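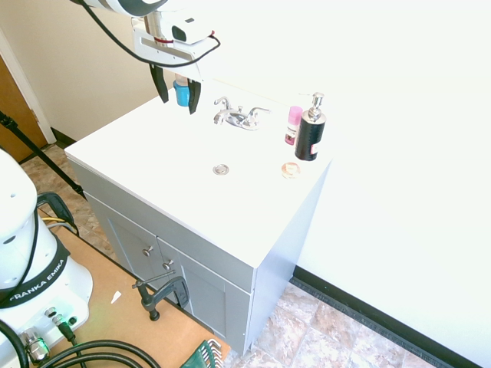 Mueble de lavabo con dos puertas grises, encimera blanca y grifo cromado de dos manetas.

Galería de baños: el mueble pequeño

Reunimos en esta página los datos del mueble de lavabo Zokatier, el modelo más compacto de los que tenemos montados. Está pensado para aseos y baños de invitados, donde se guarda poco y se limpia a menudo. El precio del conjunto es de 989 euros, con grifo y sin transporte. La referencia en catálogo es la 824.

La encimera es plana y blanca. A la derecha del grifo hay un dosificador de jabón negro con bomba plateada y un aerosol rosa de tapón blanco. El frasco azul de tapón claro queda justo encima de la esquina izquierda del fondo.

Las puertas llevan pomos redondos plateados, colocados cerca del centro. Se pueden pedir también en negro, con un suplemento de 154 euros que incluye el grifo a juego.

El desagüe es redondo y cromado, como el grifo. Para la limpieza diaria basta un paño húmedo y jabón neutro; no conviene usar estropajo ni productos con lejía sobre el cromado.

El mueble se entrega montado en noviembre. Los pedidos con medidas especiales pasan por el taller de Conau y tardan tres semanas más.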